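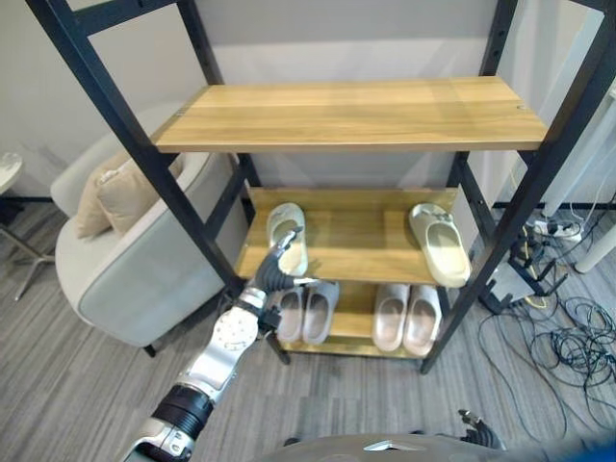 Gundonside, Sep 4, 2025

The shoe shelf at Hostico
Text by Josefina Quezada

Middle board: the cream slides, one at the left and one at the right.
Bottom board: the gray-mauve pair and the pale pink-beige pair, each pair together.

Many guests have asked me about the shelf for the house shoes, so I give it its own page in the gallery. Hostico is a small guest house and we ask everybody to take off the outdoor shoes at the door. In my country this is normal and I did not think it needed explaining. In my first winter here I learned that some guests are surprised by it, and a few even feel a little shy about their socks. Therefore we keep slides for them to borrow.

The shelf has black metal posts and three boards with the color of honey. We looked for a long time for something of this kind. Before, we had a closed cabinet with two doors, and it was a nice piece of furniture, but the guests did not open it. They thought it was private. They left their boots in front of it and walked in socks to breakfast. With the open shelf they see the slides immediately and take a pair.

I bought it in February from Ó Gríofa, the furniture shop behind the bus station. It cost 126 with the delivery, and they carried it up the stairs for us, which I had not expected. Baltasar Paredes, my husband, put it together in the same evening. The posts have small holes all the way along, so you can choose how high each board should be. We changed our mind two times. First the boards were too near each other and the thick soles of the slides touched the board above. Then we made the lowest space too high and it looked like a bookcase without books. Now the lowest board is just above the carpet and I am content with it.

The top board we keep free. Guests like to put down a bag or a hat while they change their shoes, and in the evening I collect what was forgotten. So far I have one umbrella, a very good scarf and a library card from another city. If the scarf is yours, please write to me.

About the slides. They have broad straps and thick soles, and they are soft for people who have walked the whole day on the coast path. I wanted only one color, but the shop did not have all the sizes in one color, and now I find it practical. The gray-mauve are the large ones, the pale pink-beige are the medium, and the cream are the small. You can remember your color and you do not need to look for a number under the sole. We wash them with warm water and a mild soap after every guest and leave them on the balcony before they come back to the shelf.

Baltasar likes the cream ones separated, one at each side of the board. He says it fills the space better. I like a pair to be a pair, so you may find them together or apart, depending on who was the last to tidy.

The wall behind is pale gray. It was yellow when we moved in, and we painted it with what was left from the breakfast room. I think the honey color of the wood is warmer against it.

Some guests wanted to know if we sell the slides. We do not, but I can tell you where I found them. Please ask at the desk or send a message through the contact page, and tell me your size. For children we have a basket with knitted slippers, made by my aunt, and those can go home with the child.

Next in the gallery: the breakfast room
Back to all galleries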